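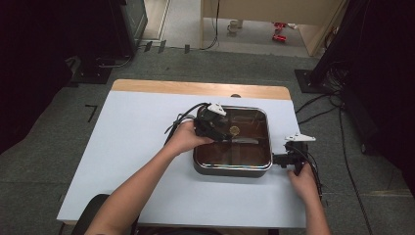
Themis Kouris says do the pan with both hands or dont bother, one gripper steadies and the other one works. Fair enough. He's run more skillet sessions on the Staver kit than I have, and my first batch was all one-handed and got binned. So, quick guide to getting the Staver handheld pair going on a cooking-type task. Written between sessions, sorry for the shorthand.

What you need

Staver pair, left and right. Both cables. A plain table, white is good. A pan with a handle the jaws can close on. One small object that goes in the pan. Keep the skillet unplugged, you're recording motion, not making lunch.

Before you start

Brackets on top of each gripper, snug. Mine had worked loose by the second afternoon and the tracking went to mush. Finger tight, then a quarter turn more with the key. Don't crank it.

Cables out the back and away from the pan. Leave slack for a full reach across the table. Too short and you feel the tug, and it shows in the data as a little hitch at the end of every move.

Zero the jaws. Open all the way, close all the way, twice, then wait for the tone. Both hands. I forget the left one constantly.

Doing the task

1. Right gripper on the handle first. Squeeze till it stops slipping, no more. The pads are rubber and they'll mark if you go hard.

2. Left gripper over the opposite rim and down into the pan. Come in at an angle so your wrist clears the edge.

3. Close on the object. Shiny pan coatings are slick and small round things skate away. Trap it agianst the floor of the pan, then pinch.

4. Lift straight up, pause one beat, set it down on the table.

5. Let go with the left, then the right. Always that order. Mixed orders cost me a morning of relabeling.

Keep each go short. If you fumble, finish the move and flag it after, don't stop halfway. Petridis (the desktop app that comes with the kit) has a flag button, bottom of the review page, easy to miss.

What I got

127 takes in one day, 104 kept. Most of the rejects were me forgetting step 5. The kit itself dropped out 2 times, both on the left cable, reseated it and carried on.

Is it worth it

1,375 dollars for the pair from Bronen, shipped from the Brumville warehouse. Not cheap. Grips are comfy, the trigger is light, hands are tired by four o'clock but not wrecked. Cable strain relief needs work. Manual is thin and the jaw zeroing page is plain wrong in the December printing, it tells you to wait for a light and there isnt one. Go by the tone.

Spare pads are sold seperately. Order a set with the kit.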